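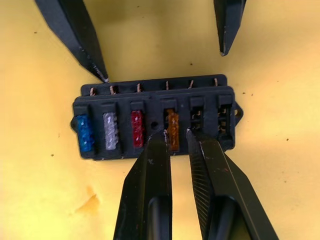
Couldn't we just fill all six and be done with it, somebody asked at the bench this morning. Fair question! But the Plarkis drawing leaves the two right-hand positions as spares, so I'm leaving them open too (nice for getting a look at the copper contacts down in there). The blue one needs another look, it's sitting low and a bit tilted in its slot. Blue is the 15 amp. I want them all level before I write anything down about fit.

Other job for March is the bulk bag from Fatholm. Label says 3,000, the counting scale says 2,904, and I've tared that thing twice.

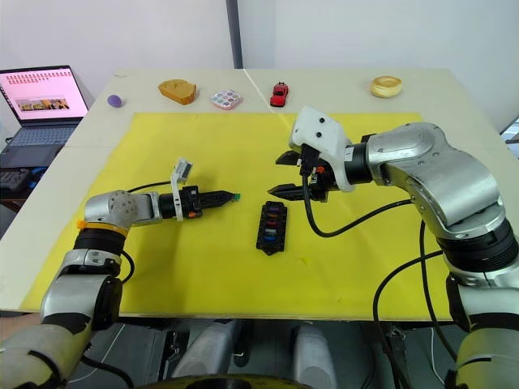
The scale reads light on anything that small, came the answer from the next room, try it with a sample of 60 instead. So I did, and got the same number again. I've emailed Fatholm and put the bag on the top shelf, please don't dip into it until they write back.

Yellow mat stays, by the way. Small fuses are so much easier to find on it, the green ones included. 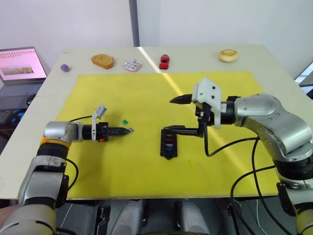

*Entry by Tracey Dunmore, fuse block notes, Rasenum job*

Still to do: blow the dust off the block face, check the tilted blue one with the block flat on the mat, and ask Nuttall if they still stock the covers. I'd like a couple with the clear lid if they have any left.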